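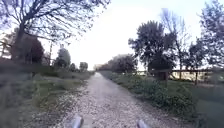

The gravel stretch, looking towards the trees

Ellville Walkers Forum > Routes and Paths > Gravel paths for running?

njoroge_t
Posted 2023-12-07
I've finally moved my long run off the pavement and on to gravel and I'm completely sold! My shins feel better, the air's nicer, and I did 22 km last time without once waiting at a crossing. Does anyone else run on loose stone? I'd love to hear what shoes you use and whether you slow down for it.
Njoroge Tanui

hedgerow32
Welcome to the good side! I lose 8 seconds or so a kilometre on gravel and couldn't care less. Ordinary road shoes are fine if you stick to the flatter bit in the middle where it's been pressed down. Save your money.

Irnach
Have to disagree on the shoes. Road soles pick up small stones and I spent the whole of September digging them out with a key. A light trail shoe with shallow lugs is lovely on this stuff — grippy but not clumpy.

hedgerow32
I've done 3 winters in road shoes and dug out maybe one stone. Depends on the tread, surely?

Zonik
Could be. Mine have deep grooves and they rattle like a maraca.
Not convinced gravel is kinder on the legs though. My calves were in bits after the first few goes, all that tiny slipping at push-off. Build up slowly, Njoroge, 22 is a lot!

njoroge_t
Ha, fair point, my calves did complain on the stairs. Might drop to something shorter and do it twice a week. Shorter steps seemed to help as well?

Zonik
Yes, shorter and quicker. And look well ahead, not at your toes. On a long straight I pick a tree and run at it.

Zeman
Long straights are my idea of misery, sorry. Give me a twisty wood any day.

Irnach
But you can really settle into a rhythm on them, Zeman! Best thinking time of my week.

Zeman
I'll try one more. If I'm bored by the halfway point I'm turning back and you owe me a bacon roll.

Irnach
Deal. Brown sauce or red?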